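Notebook – cut flower water trial, April

Second batch of stems from Dreslow, trimmed and put in water by 4 pm.

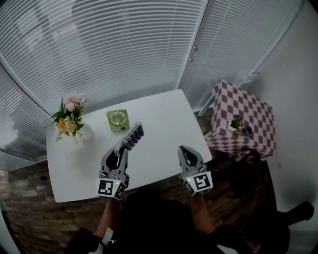 Used the Castillo feed at half strength this time, 50 ml per jar, topped up with tap water. Kulap recut the roses on a slant – the carnations we left as they came. Last batch the tap-only jars went cloudy first, so check those before the rest.

Room held at around 65 overnight. Xuelian wants stem weights too, scale is in her drawer. Ask Shengli for more jar labels.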